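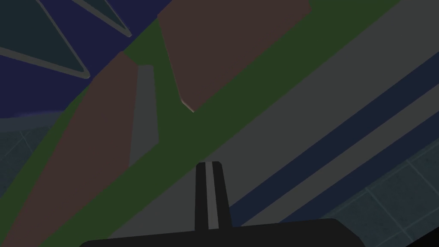 Building a Robot Arm at Home: Why Practice Comes First

A robot arm is a lot like a crane with fingers. The fingers are called a gripper. Many grippers have just two, and they open and close in a straight line. That is enough to pick up a block, a box or a spoon.

The Hirell arm is a kit that families put together at home or in a shared workshop such as the one in Brellham. It has 28 printed parts, plus the motors and wires. Before anyone switches on the motors, the arm gets a computer twin. The twin lives in a simulation, a make-believe room drawn by a computer.

The simulated room can look very plain. A floor may have tiles, but a block may be only a flat brown shape. The computer cares most about where things are and how big they are. It also works out what happens when they bump.

In the make-believe room, the arm can try the same grab again and again. Our twin made 1,796 tries between April and June. If it knocks into a cabinet there, no real motor gets hurt — and no real cabinet does either.

One hard job is reaching down into a tight space. The gripper has to open its fingers wide enough, but not so wide that they hit the things on each side.
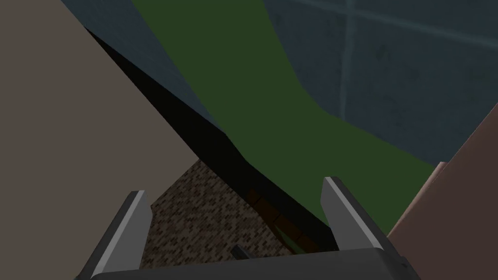 Enitz wrote to us that practice on a computer is only half the job, and that a real arm can still miss because real motors wobble a little. Builders fix this by measuring the real arm and changing the twin to match. Then they try again, slowly, with a grown-up next to the off switch.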